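How does a robot know where the basket is?

A robot arm can't see. Motors, metal, wires — thats it. Seeing is a job for software. At Sastcombe the program is called Drimier. It gets a picture and hunts for edges. Orange next to green? Edge! Slots in a basket make lots of little edges. Tricky. Drimier practiced on 3,000 pictures first.

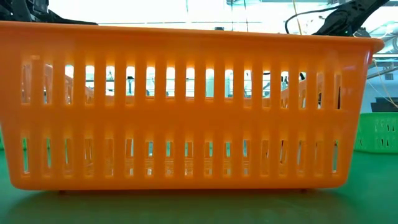
Two arms, one plan

Next job: planning. Which arm goes where? Drimier draws a path for each arm, a line made of 500 tiny steps. Then it checks. Would the arms bump? Would one hit a basket? If so, toss the path and try agian. Baskets near the middle are hardest — both arms can reach in there.
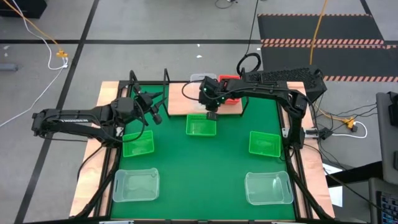 Does the robot think like me?

It follows math. You can guess, daydream or change your mind for fun. The software only compares numbers and picks the path with the best score.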